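Tinum Artist Support Program
Interim report to the funder, second reporting period
Grant holder: Zurkgate Music Trust

1. Activity in the period

The program offers confidential counseling and career advice to recording artists whose income or public profile has changed sharply within two years. At the close of the period, 586 artists were registered, against 564 at the last report. Counselors delivered 1,047 sessions by phone and video. In-person sessions continued at the Grillberg office only.

Demand was highest in the two weeks after major release dates. Evening slots filled first, and the 6 p.m. start has been moved to 5 p.m. to add one session per night.

2. Peer groups

Four peer groups are now meeting. Each is closed to managers, label staff and press. Attendance was stable in three groups. The fourth, for artists on long tours, lost members in November and will move to a drop-in format.

The Grillberg groups follow a practical activity with a one-hour discussion. Cooking remains the most requested activity, followed by songwriting and walking.
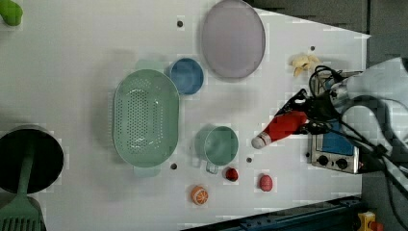
Colander, bowl, plate and measuring cup on a white tabletop.

3. Online harassment

The Nikolaidis reporting form went live in the second month. It logs abusive messages by platform and date, and produces a summary the artist can pass to a lawyer. There were 17 completed forms. Two were withdrawn by the artist – both remain in the log without names.

4. Variances

Spending on counselor fees is over budget. Travel is under budget by a larger amount. We request approval to move the unspent travel funds to fees; the total grant is unchanged.

5. Next period

– Recruit one counselor with touring experience
– Translate the reporting form into Spanish and French
– Submit the revised privacy policy for review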